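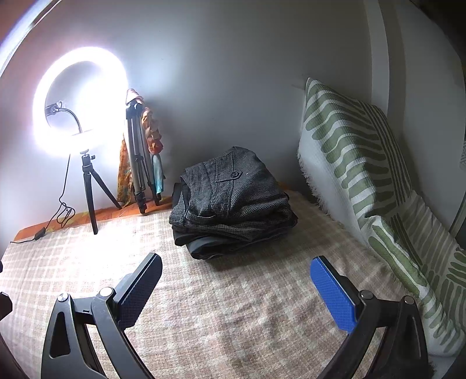
Recording a short talk at home

You need a quiet room, a phone and a page of notes. Write the notes first. Ten minutes of talk is around 1000 words at a slow pace, so cut anything longer before you start.

Close the windows and turn off the fan. Rooms with blankets and curtains sound better than kitchens, which echo. Put the phone in airplane mode and check that you have space left on it.

Record 10 seconds of silence, then say your first two lines and play them back with headphones. If the S sounds are sharp, speak slightly past the phone. If you hear a hum, look for a charger or a fridge nearby.

Now record the whole talk. When you make a mistake, stop, clap once and repeat the full sentence. The clap shows up as a spike later and makes the bad part easy to find - I use Hasent for cutting, but any editor will do.

Save the uncut file under its own name. Export the edited copy as MP3 and listen to it all the way through once before you send it.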